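Home | Opinion | Schools | Clubs | Letters | Archive

Print this page | E-mail this page

Let the picking team be boring

2019-06-25

I've been helping out with the robotics club at Trestwood since February, and I've got a grumble. Every time I tell people what our students are up to, they ask when the robot is going to fight something. It isn't! It picks up blocks from a bin, and I think that's the best project the club has ever taken on.

I know how it sounds. The other half of the club is building a little racer called Altero, which has stickers and a theme tune (really), and on open evening it had a crowd three deep. The picking team had two parents and somebody's gran. But I stood with both groups for most of that evening, and the picking lot were the ones arguing properly about why a block lying flat is a different problem from one leaning on its neighbour, or jammed up beside a wall where there's hardly any room to get at it.

That sort of argument is worth a lot. Their log for the term runs to 962 attempts, each with a line on what went wrong or didn't, and some of those lines are very funny and some are just the word "again". I can't think of another school project where anyone repeats a thing 20 times before tea and still wants to talk about it.
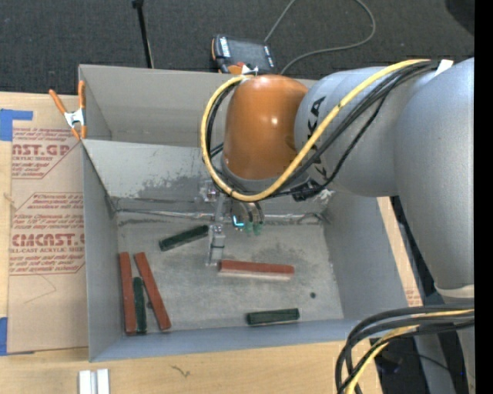
And yes, the Nuvolska Cup gives more points for speed and a fair few for "presentation", whatever that means, so our blocks will probably come nowhere. I'd change the scoring tomorrow. Give marks for the log! Let the judges move things about and ask the students what they expect to happen next. The racer team would do fine at that too, I suspect, once they'd stopped polishing.

Anyway, if your school has a club, go along and stand by the quiet table for a bit. Ask about the worst block. You'll be there a while.

Contact us | Copyright 2019 Trestwood Opinion Pages | Back to top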